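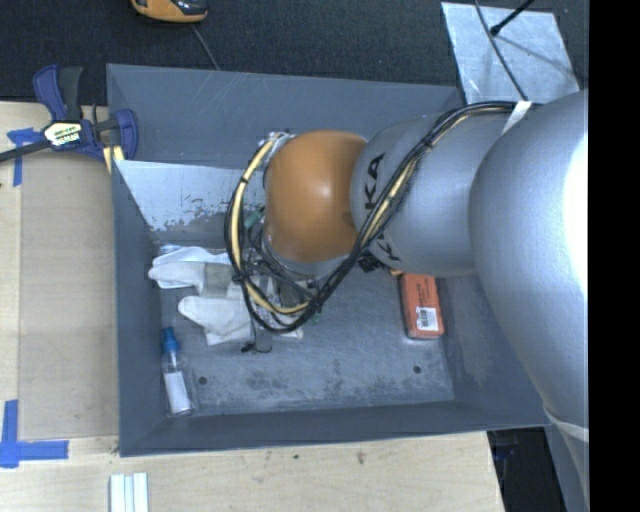 Brillmont Technical Institute
Department of Applied Automation
Laboratory Handout 4: Teaching a Picking Task by Hand Guiding and by Remote Control
Prepared by Ľubica Jireš
Revised 31 July 2019

1. Purpose

Students will record demonstrations of a bin-picking task in two ways. In the first, the demonstrator holds the arm and moves it through the task. In the second, the demonstrator stands at the Tarkix console and drives the arm from a distance. Both sets of recordings are used in the January course on learned control, and they must follow the conventions given below.

2. Terms

A demonstration is one complete attempt, from the home pose to the release of the object and back to the home pose. A set is a group of demonstrations made by one person in one mode without changes to the workspace. A keyframe is a pose marked by the demonstrator during the motion. Keyframes are optional in hand guiding and required in remote control.

3. The workspace

The task uses an open metal bin on a wooden tabletop, held by a bar clamp at its left side. Blue masking tape marks the corners of the flat panel beside the bin. Students are not to lift or replace the tape. If the bin has shifted, the laboratory instructor must be informed before recording begins, and the set in progress is closed.

Objects are chosen to differ in how they respond to a grasp. Gloves and other cloth items change shape and have no fixed grasp point. A clear spray bottle has a narrow neck and may roll. Flat packages leave little height for the fingers and are difficult to take when they lie against a wall.

The cable bundle runs along the outside of the arm and forms a loop near the gripper. It can reach into the bin before the gripper does. Approach paths should be planned with the loop in mind, particularly near the back wall.

4. Hand guiding

Two persons are required. One guides the arm. The other holds the enabling switch and watches the cables.

Grip the arm by the rigid links only. Do not pull on the cables, the connectors or the gripper fingers. Move at an even pace and avoid pausing above the object, as pauses are recorded and will be reproduced. Forces applied by the hand also appear in the force signal. For this reason, force data from hand-guided sets may not be used to estimate contact with the object.

5. Remote control

Only one person operates the console. Before each set, confirm that the speed limit reads 300 millimeters per second and that the motion scale matches the value on the set sheet. Operators commonly misjudge depth when descending into the bin. The final part of the descent should be made in a straight vertical line, with the wrist already turned to its grasp angle.

Mark a keyframe at the approach, at the closing of the gripper, at the lift and at the release.

6. Recording and naming

All signals are logged by the Flunel recorder. Each file name contains the mode, the initials of the demonstrator and the set number. Failed grasps are kept and labeled as failed. A demonstration is discarded only when the protective stop has been triggered or when a person has reached into the bin during the motion.

The full class collection consists of 144 demonstrations, divided equally between the two modes.

7. Written report

Compare the path length and duration of the two modes for one cloth item and one rigid item. Discuss one failed grasp in detail, with reference to the recorded signals. The report may not exceed 700 words, excluding plots. Reports are submitted through the department office in Bhatt Hall.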